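Kashyap Adds Upkeep Program for Hand-Held Grippers

HALLTON, November – Kashyap, a supplier of hand-held gripper tools for robot training, said Wednesday that it will offer a scheduled upkeep program for customers who run the tools in homes and small workshops. The program covers fingertip pads, pivot screws and finger alignment.

Until now, customers shipped a whole tool to the Ledwood service bench when its fingers drifted. Under the new program, operators do most of the work themselves with a kit and a printed check sheet. The full check takes 14 minutes and calls for 2 hand tools, a hex driver and a feeler gauge.

"Most of what comes in to us is a worn pad or a pivot that has backed out a little," said Young-sook Han, service manager at Kashyap. "People can fix that at the table where they work and keep going."

The check sheet is split into three parts.

Fingers and pads

The operator opens the fingers fully and looks at both pads from behind the tool. The pads should face each other squarely, and neither should have lifted at the corners. Each pivot screw in the linkages is then tested with the driver. Screws are snugged by hand, never with a powered driver.

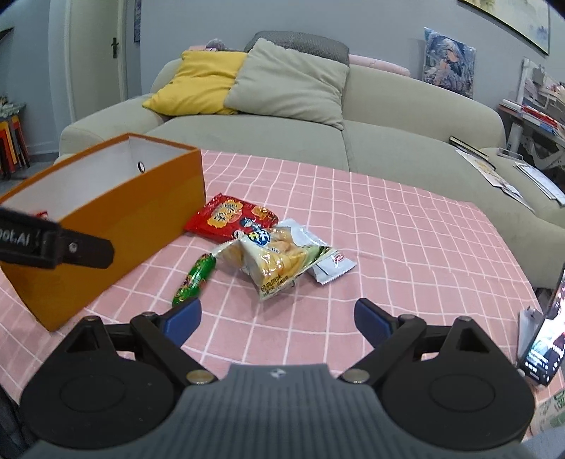
Trial picks

With the fingers set, the operator picks and releases small packaged goods of different stiffness, such as foil packets, puffed snacks in a clear bag and a wrapped sausage stick. Nine picks in a row without a slip is a pass. A slip on the soft bags alone usually points to the pads. A slip on everything points to alignment, and the tool goes to the bench.

Log and return

Results go on the back of the sheet with the tool number. Kashyap asks for a copy once a month.

Zokley, which ran the program on 47 tools before release, has kept it in place. "We do it before the first shift and the sheets go in a binder," said Cor Dekker, who handles equipment there.

Kits ship from Ledwood. Orders and bench bookings are handled by Naveen Rana at the Hallton office.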